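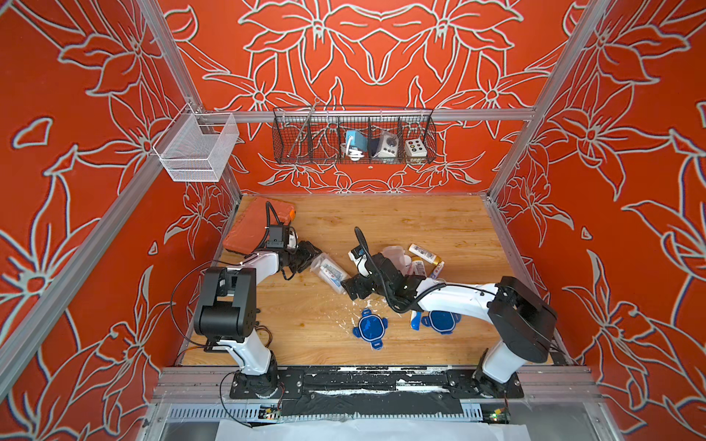 CHAPTER 6
Handling Containers with Two Arms

6.1 Scope of the chapter

Chapters 4 and 5 dealt with one arm moving rigid blocks of known size. The student project in this chapter uses two arms, a shared tabletop and a set of household containers. It was first run as a one-term course at Prekstead under Urs Hämmerli, and the task list in Section 6.5 is his, with small changes to the order.

The work cell has a wooden floor, patterned side and back walls, and two arms bolted along the front edge. Each arm ends in a two-fingered gripper and carries its own camera at the wrist. Students who built the plain-walled cell in Chapter 3 may keep it, but they should expect different results from the background subtraction exercise. A wall with large printed outlines produces many false edges, and the threshold found in Chapter 3 will not transfer.

6.2 Why containers are difficult

A block gives the same edge from nearly every side. A translucent container does not. Its outline changes with the lighting, objects behind it show through the wall, and a highlight along the side may be brighter than the rim. In the Prekstead course, the first detector (called Skitby in the student reports) was trained on 84 labeled views and confused the wall of a container with the contents in 32 of them.
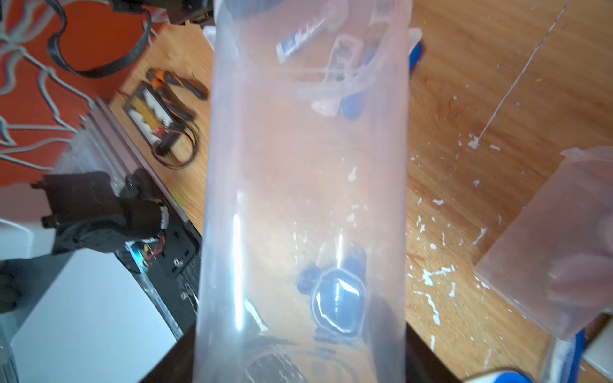

Three sources of error should be kept apart when results are written up. The first is segmentation error, in which the boundary of the object is drawn in the wrong place. The second is depth error, in which the boundary is correct but the distance is taken from a surface behind the plastic. The third is calibration error between the wrist camera and the gripper. Only the third can be reduced by repeating the procedure of Section 5.4. Students often repeat it anyway and report a small gain that falls within the noise.

Clutter adds to the problem. Cables, tools and small tubes are permitted on the table during all trials after the first. A planner that succeeds only on a bare surface receives no credit in the second half of the course.

6.3 Grasping a curved wall

Let w be the opening of the gripper and d the diameter of the container at the point of contact. For a tapered wall, d varies along the axis, and the fingers should close at right angles to the axis of the container. If the container lies on its side, the approach must leave clearance between the fingertips and the table. The value used in the Tondach controller is 6 mm.

Grip force is limited by the wall, which bends before the fingers slip. Begin with the lowest setting and raise it in equal steps. Record the setting at which the container first lifts, and the setting at which the wall visibly deforms. The usable range lies between the two. Any strap, clip or lid tab under a finger changes the contact and should be noted in the log.

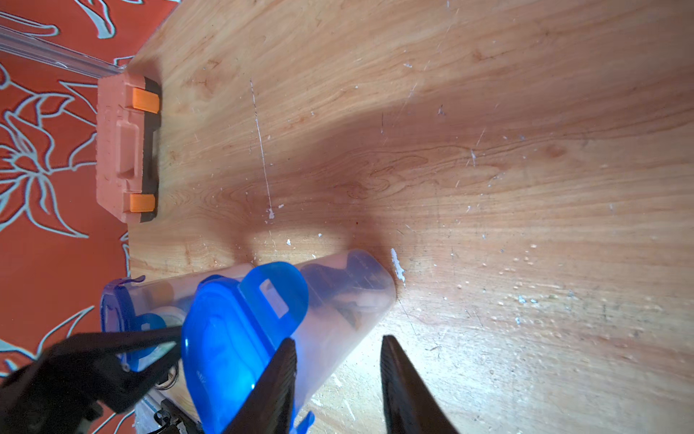
6.4 Terms used in this chapter

Approach axis. The line along which the gripper travels before the fingers close.

Handover pose. A pair of arm positions in which both grippers can reach the same object.

Sánchez margin. The course name for the distance kept between the two forearms during a shared motion. It is set once per session and is not tuned between trials.

Trial. One attempt at a task, from the start command to the stop command. A full project log contains over 2,000 lines, and trials must be numbered in the order they were run, including those that were stopped early.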